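The Bin in the Corner

A see-through wastebasket looks like a terrible idea. I have owned one since July and have come around, slowly and with some sulking.

By Nasrin Azimi

My last wastebasket was woven seagrass with a lid, and it cost more than my first bicycle. Its job was to make garbage look like something you might keep yarn in. It did the job so well that two guests left knitting patterns in it, and my nephew, at a family lunch, put in half a peach and told no one. The peach made its own announcement about a week later.

So I was in the mood for a change when a catalog from Aerts arrived, proposing that I throw things away in full view of the public. The Aerts people sell clear bins and not much else. They have 118 of them, in sizes from "pencil shavings" to "divorce," or so I would label them. The actual labels are in liters and say nothing about your life.

I chose a tall one and set it on my worktable. That was the first argument. In my house, a bin goes on the floor, preferably under something, where you can kick it over by accident while looking for a charger. Putting one up on the table, next to the mail and the good scissors, struck my husband as a cry for help. He held off for most of a day before asking whether the toilet would be moving to the dining room.

But the table is where the trash is. Thread ends, dead pens, the little cardboard tongue that comes out of a new shirt collar, receipts for 5 dollars' worth of something you have already eaten: it all begins life at table height, and every inch of drop is an inch in which it can miss. With the floor bin I swept the rug twice a week. With the table bin I sweep it when my mother visits.

The second argument was about the seeing. With wicker you can believe you are a tidy person who reads long books. Clear plastic keeps a record. By the end of my first week mine held a clean geological section of my character, with tea bags at the base, then a thick layer of envelopes with windows, then a seam of candy wrappers dating from the afternoon I did the taxes. I took it out to the curb wearing sunglasses.

A woman who runs the returns desk at Stasar, the home goods store out in Flultonside, told me they take back more clear bins than any other kind. "They say it makes the room look messy," she said. "I tell them to look in the bin." She has a shelf of them at home, for onions.

There is a compromise, and it is tint. A smoky plastic, green or gray, lets you know how full the thing is without giving out the details. You get the level and a general mood. It is like hearing the neighbors argue through a good wall. I traded up to smoky in the fall, and I have been able to have people over again.

As for where on the table, I tried everything. The near edge is wrong, because sleeves exist. The middle is for maniacs. The left side might do for the left-handed, though I can't speak for them. I ended up with the far corner on my right side, which is just far enough away that I have to mean it. A bin under my elbow eats invoices. One in the far corner gives me the length of an arm to reconsider, and I have rescued a library card that way, as well as one earring and a coupon worth nearly nothing.

Tall and narrow beats short and wide, too. A wide bin asks for a quarter of the table and then wants conversation. A round, upright one takes up a saucer's worth of space and uses the air, which I wasn't using. The drawback is at the bottom. Whatever settles there stays there, and reaching down to get it, you will learn the exact width of your own forearm. Turn the bin over and slap it. It's undignified, but so was the peach.

I would also put in a word for a pale table. Against white, or nearly white, a scrap of anything has nowhere to hide, and a smoky green bin looks as if it were chosen by somebody with a plan. My own table is dark oak, inherited, and forgives everything. I have found crumbs on it from an earlier administration.

My husband has stopped making remarks. Last week I caught him dropping in an orange peel from the other side of the table, with a bit of wrist on it, and then looking through the side to see where it had landed.

The corner spot, taken by a tall see-through bin with a greenish, smoky tint: 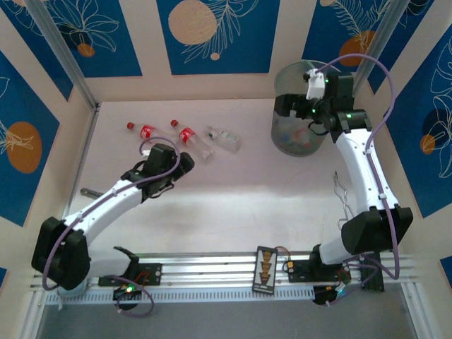 If You Must Buy One

Take an armful of junk mail to the store and try it. Staff at Stasar are used to this and will pretend to be straightening towels.

Skip the lid. You bought the thing to see inside, and a lid only slows you down.

Rinse it on trash day with dish soap and a soft cloth. A scouring pad will give you frosted glass for life, and you'll be back to the yarn basket.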